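5/21/22
By Rosaura Nina

Ticket 249: unpacking success rate in the Clukorance write-up

Reopened. I don't accept the closing note on this one.

The draft claims the new grasp selection method is better at lifting cords and adapters out of a cardboard box. Gilberto Carhuamaca's evidence is 600 trials, of which 68 were thrown out as "bad starts". I asked in April what makes a start bad and got two different replies. So-yul Tak says it means the grippers were not open and clear of the box. Ro-un Byun says it also covers any run where the first approach looked wrong. If the second is right, we are dropping failures and calling it cleaning.

I went back to the logs with Young-sook Pyo to check the two positions we argue over.

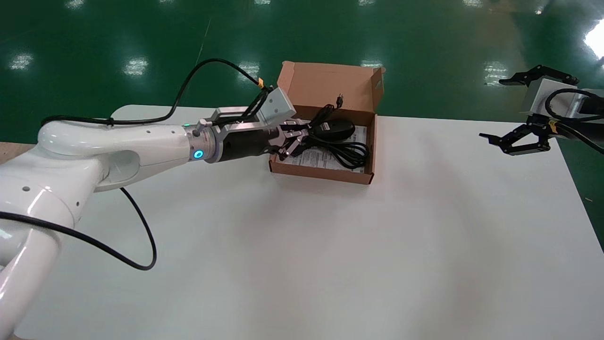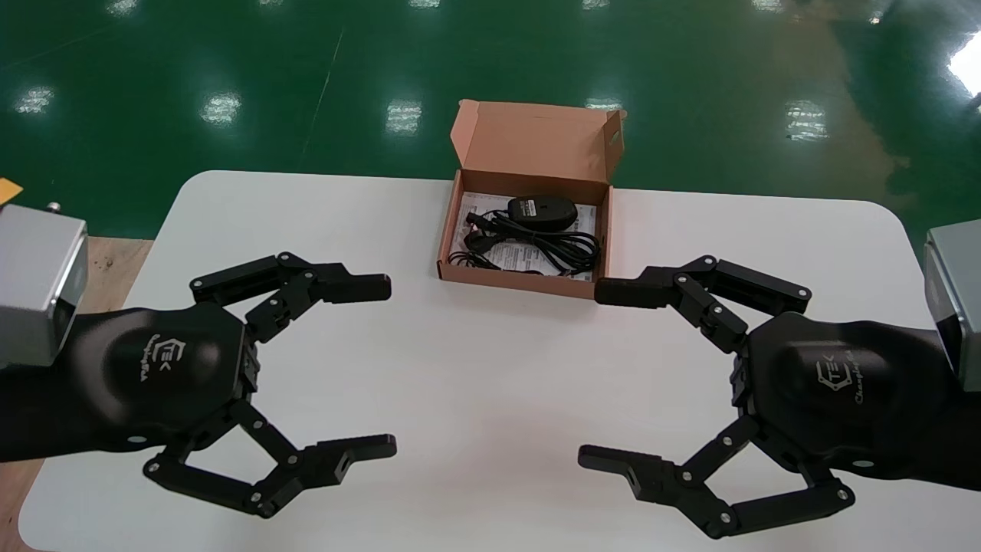 Adapter and cord in the open box: gripper over the cord (first), both grippers open and touching nothing (second).

The second is a fair start by anyone's rule. The first is where I get stuck. Fingers over the cord tells me where the arm is and nothing about whether the grasp held, yet the scoring script marks "reached" and the results table calls that column "success". Those need separating before I believe any gain.

Tried so far: rescored 25 runs by hand, using lift clear of the box as the test. Young-sook and I disagreed on several, so the rule needs better wording too.

Still wanted:
- the discarded runs put back in, with a reason against each
- the old method rescored by the same rule
- the cord coiled differently between runs, or a note saying it wasn't

Gilberto thinks the gain will survive all this. It might. Status stays open, assigned to Ro-un.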